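Main > Threads > Buildings > Indoor air

Home Timeline Threads Media Likes Search Log in

May 11, 2018

A thread on indoor humidity, and why the percentage on the display of a cheap meter is the wrong number to argue about. Follows from the condensation complaints in Clelach in February.

Relative humidity is a ratio: the water vapor in the air divided by the most it could hold at that temperature. Change the temperature and the percentage changes, even if no water was added or removed.

So outdoor air at 2 °C and 100% relative humidity is dry air once it's indoors. Bring it in, heat it to room temperature, and the reading drops to well under half. The grams of water per kilogram of air are the same as they were outside.

The common advice "don't open up when it's foggy, you'll let the damp in" is therefore wrong for a heated room in winter. It is right for an unheated basement in early summer. Same action, opposite result. Compare the dew points, inside and out.

Dew point is the temperature at which that air would start to condense. If the outdoor dew point is below the indoor dew point, ventilation removes water. If it's above, ventilation adds water. You can ignore both percentages.

How you open matters too. Ventilation rate depends on free area, height of the opening, temperature difference and wind. A tall opening exchanges a lot of air with no wind at all: cold in at the bottom, warm out at the top.

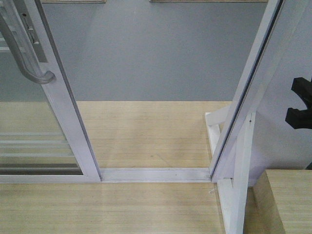
Sliding door, partly open. Gap running down to the threshold track.

A short wide-open period is usually better than a crack left all day. The air is replaced before the walls and furniture cool down, and they hold most of the heat. With a small permanent gap, the surfaces next to it stay cold, and cold surfaces are where the water ends up.

For the exchange itself I use CO2 as a tracer. Let people occupy the room, log the level, open up, watch the decay. In the Clelach test the room came down to 520 ppm and then flattened out. Past that point you are mostly spending heat.

Logging was done with two Tikix units, one at breathing height and one near the floor. They disagreed by a small fixed offset, so I ran them side by side overnight and subtracted it. Do this with any pair of sensors, whatever the data sheet says.

Next, surfaces. Room air temperature tells you very little about mold risk. What counts is the temperature of the wall, and the relative humidity of the thin layer of air touching it. A room at a comfortable reading can have a corner close to saturation.

Worked case: the coldest corner in the survey was at 13 °C. Any indoor air with a dew point above that will condense on it. Mold doesn't need to wait for liquid water, either. A long enough spell of high humidity at the surface will do.

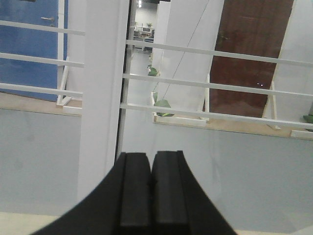
Smooth wall surface, pale blue-gray. Floor line at the bottom.

Flat runs of wall are seldom the coldest part. Check outside corners, window reveals, the junction with the floor, and behind large furniture on exterior walls. Moving a bookcase out by a hand's width raises the surface temperature behind it more than most people expect.

An infrared thermometer is fine for matte finishes. It is poor on glass at an angle and useless on bare shiny metal, where it mostly reads the reflection. Put a piece of masking tape on the metal, wait for it to settle, and read the tape.

Dehumidifiers: the compressor type loses capacity quickly in cool rooms, as the coil starts to frost. The desiccant type holds up but uses more power. The Runach I had on loan was a compressor unit and spent much of its time defrosting.

The Mägi spreadsheet does the dew point conversion if you don't want to type in the Magnus formula yourself. Enter the temperature and relative humidity for both sides. The sign of the last column tells you whether to open up.

Comments

What about bathrooms with no window? The fan runs but the mirror stays fogged for ages.

Check that the door has a gap under it. A fan can't pull air out of a sealed room. Ours improved once the bottom of the door was trimmed.

Does the spreadsheet take Fahrenheit? I get nonsense in the last column.

Celsius only. Convert first.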